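Thread on reverberation in small meeting rooms, and why your calls sound bad even with a good microphone. Part of this is a rewrite of notes I made in February for Pritix, who had two rooms that people had stopped booking.

1/ Reverberation time (RT60) is how long it takes sound to drop 60 dB after the source stops. For speech on a call, I aim for 0.4 to 0.6 seconds in a room that seats six. A bare room of that size with painted drywall and a glass wall can easily sit near a full second.

2/ A full second doesn't sound like much. In person you barely notice it. Two ears and a brain do a good job of separating direct sound from reflections. A single microphone feeding a codec does a poor job of it, and the person on the far end gets the smear.

3/ What decides the result on the microphone side is distance. Every room has a critical distance, where direct and reflected sound arrive at equal level. In a live small room that can be under 3 feet. A mic in the middle of a long table is past it for most of the people talking.

4/ So the first fix costs nothing: move the mic closer. Halving the distance gains you 6 dB of direct sound. Foam on the wall will not give you 6 dB at speech frequencies unless you cover a lot of wall.

5/ Gain does not help. Turning the mic up raises the voice and the room by the same amount. I still see this in setup guides.
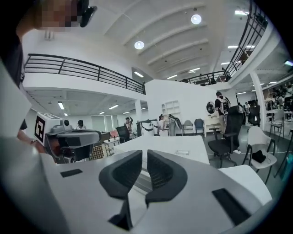 6/ Headset mics get around most of the problem by geometry. A boom capsule sits an inch or two from the mouth, so the direct sound wins by a wide margin and the room hardly matters. Anything worn on the head keeps its distance to the mouth when the wearer turns, and the black device at the side of his head would count, whether it's a headset or something closer to glasses. A glasses-style mount usually puts the mic up by the temple, which costs several dB compared to a boom. Still far better than a table mic.

7/ The trade-off with headsets is that two people in the same room both on the same call will feed each other's mics. Mute discipline or one shared mic. Pick one per meeting and stay with it.

8/ If you have to treat the room, measure first. Balloon pop or a sine sweep, phone on a stand, any app that gives you decay by octave band. Look at 500 Hz, 1 kHz and 2 kHz. Ignore the single-number result most apps put at the top.

9/ Measure with the furniture in and the door shut. Aicha Mahrous measured the smaller Pritix room before the chairs arrived and again after. Fabric chairs alone took 0.15 seconds off at 1 kHz. The original quote for panels had been worked out from the empty room.

10/ Placement: put absorption on two adjacent walls, at seated head height. Two facing parallel walls left bare will flutter. Clap once and listen for a fast metallic zip. If you hear it, one of that pair needs something on it.

11/ Thickness matters more than brand. One-inch foam does very little below 500 Hz, and a lot of the energy in a male voice is down there. You end up with a room that is dull on top and boomy underneath. I specify 2-inch mineral wool or glass fiber with an air gap behind it. We used Zokico panels on that job, mounted 2 inches off the wall.

12/ Ceilings get overlooked. In a room with a hard lid and a hard table, the vertical bounce is the shortest reflection path you have. Ait Ali did the ceiling install for us, eight tiles over the table, and that moved the numbers more than the wall panels did.

13/ Carpet helps at 2 kHz and up. Below that, thin office carpet glued to concrete is close to no treatment at all. Don't count it twice.

14/ Final readings for the smaller room, mid-band: 0.93 s bare, 0.78 s with chairs, 0.61 s with wall panels, 0.44 s with ceiling tiles. The large room is still waiting on parts.

15/ Software dereverb: it works, up to a point. It also eats consonants when it's pushed hard — listen for words ending in t or k. I leave it on low in treated rooms and medium in untreated ones.

16/ I've been asked about the Bindari ceiling array. I haven't tested one in a room under 200 square feet, so no opinion yet. Will post decay plots for the large room once it's finished.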